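Penley Workshops, shared utility room and cleaning store
Store check, October round, with comments

How to read the results: OK means OK. ADVISE means somebody should do something before the next round. ACTION means today, please, and preferably before lunch.

1. Door and lock
Result: OK
Closes, locks, and unlocks again from the inside, which puts it ahead of the door at Valby.

2. Lighting
Result: ADVISE
One tube flickers. It was flickering last time too, and I wrote the same sentence then.

3. Floor and walkway
Result: ACTION
Clear width between the racking and the sink should be 105 cm. It was less than that, owing to a stack of flattened boxes that have been "going out this afternoon" since the summer. Mop bucket parked across the drain.

4. Racking
Result: OK
Bolted to the wall. Load plate reads 160 kg a shelf and is still attached. Heavy containers on the bottom, paper towels on top, as asked for. I looked twice.

5. Bottles: labels
Result: ADVISE
Every bottle keeps its maker's label, facing out, with nothing stuck over the instructions. If the label is in a language the person on shift doesn't read, there must be a product sheet in the Grulik folder to go with it. "It's the orange one" is not a product sheet, particularly when there is more than one orange one. Sheets needed for both.

6. Bottles: caps
Result: OK
Each cap tried by hand at the check and found tight. If a cap goes missing, the bottle goes too. Cling film and an elastic band do not count as a cap, whatever was agreed on the late shift.

7. Bottles: storage position
Result: ADVISE
Upright on the shelf, in the tray, at all times when not being checked or poured. On the sorting table they may be laid down for a label check, one at a time if you can bear it, and they go back upright afterwards.

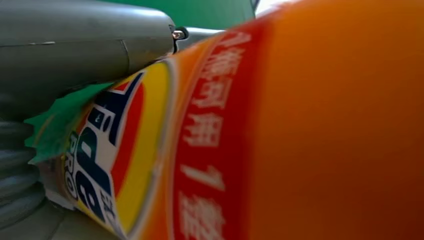
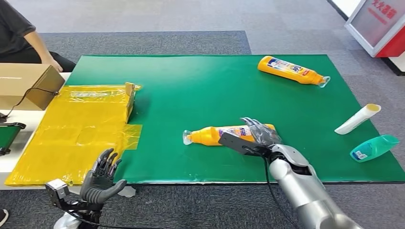

Items 5 and 7, orange bottle lying on its side. The green mat and the other bottles are in the second picture.

8. Sorting table and mat
Result: ADVISE
Mat lies flat and covers the working area. Bits of rubbish to go in the bin before anything else is put down, including the small scrap of crumpled white plastic near the front edge. The bin is two steps away — I have walked it.

9. Decanting
Result: OK
No decanting into drinks bottles found. No jam jars either. Spray bottles of 400 ml or under are allowed if marked with the product and the month they were filled. "Blue stuff" has been rubbed out and replaced with the proper name, in very small and resentful handwriting.

10. Keeping things apart
Result: ACTION
Bleach and descaler sharing a tray. Moved by me during the check. The rule is one shelf between them, and it is printed on the shelf.

11. Gloves and goggles
Result: ADVISE
Gloves: plenty, all large. Goggles: one pair, scratched to the point where you would be safer guessing. Order put in under the Mets account, 16 pairs of medium gloves and two goggles.

12. Eyewash
Result: OK
In date, sealed, and no longer behind the Christmas tree.

13. Spill kit
Result: ACTION
Box present. Contents: one absorbent pad and a tea towel. Refill from the main store.

14. Check sheet on the back of the door
Result: ADVISE
Signed for every week up to and including next week. Admirable planning, but please sign after looking.

Three actions, six advisories, five OK. Items 3, 10 and 13 will be looked at again at 4 pm. The boxes should be gone by then — there is a recycling cage in the yard, on the left as you go out.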